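Subject: Re: [garment-care] Patch pocket seams on light denim

Muthoni Mushi wrote:
> The Morais notes say to fold pockets outward so the topstitching stays
> flat. On my pieces the seam still ripples at the lower corner. Is it
> the fold or the thread? Also, do you log faded spots before or after
> sorting?

Thread, in most cases. A heavy topstitch thread shrinks at a different rate from the twill under it, and the lower corner takes the strain from two directions. Folding outward will not correct that. Check the corner with the garment lying loose - if you pull it taut the ripple disappears and you learn nothing.

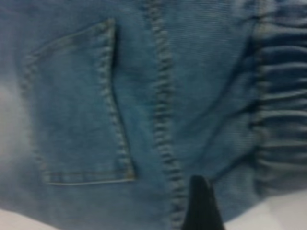

Page last modified: January, 7:40

On a light blue piece like this one I look at the side row first. The stitching there is thick and light in color, while the row along the bottom of the pocket is thinner and closer to tan. I record them as separate lines on the sheet.

Faded spots: log them before sorting. The pale area to the left of the pocket goes down as "soft edge", meaning it blends into the blue with no hard line. Do not write "bleach" in the cause field unless you know the cause.

For hems I use the Gimum sheet, code 724. Put the piece on a plain pale surface and read the corner before smoothing the rest. Creases elsewhere do not affect the reading. Measure from the folded edge to the stitch line at 2 points and enter both values.
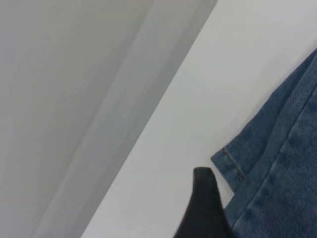 Hem corner, stitched inside the fold.

The Orkel folding chart assumes a pressed garment, so leave it until the hem entry is done. Ziltitz labels go on last.

If the ripple is still there after pressing, send me the sheet number and the thread weight.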